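January, workshop notes, hurley bench

Got in just after eight and picked up where I left off on the match sticks for the Vanags club. Two of the 4 ash blanks had dried out nicely over the break, and I must say they're a lovely pair, with the grain running right round the bas the way you always hope it will (and so seldom get!). Shaved the first one down to 400 grams before banding, a touch heavy for a corner forward, but their full back likes something with a bit of timber in it, so I've put his name on it. 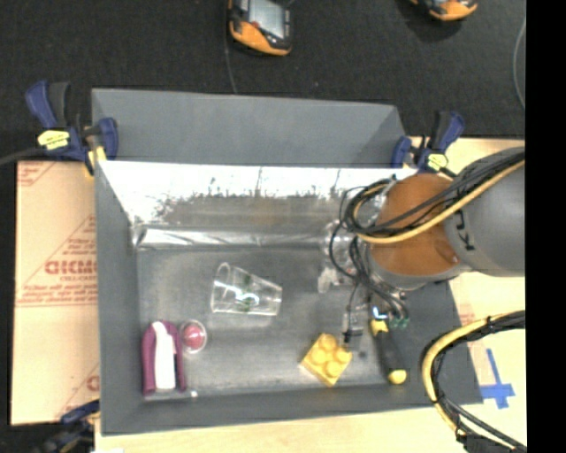
The second one gave me more bother. There's a small twist about 2 inches above the heel and I spent far too long chasing it with the spokeshave, had a cup of tea, and chased it some more. Priit Raudsepp looked in and thought it would play fine, and he's broken more hurleys than most of us, so I'll take his word for it and leave well alone.

Grips next. The Jakden tape is tackier than the old stuff and goes on without bunching, though you do need to keep a good pull on it. Job 47 is still waiting on bands. Ring Plonireck about those before lunch tomorrow.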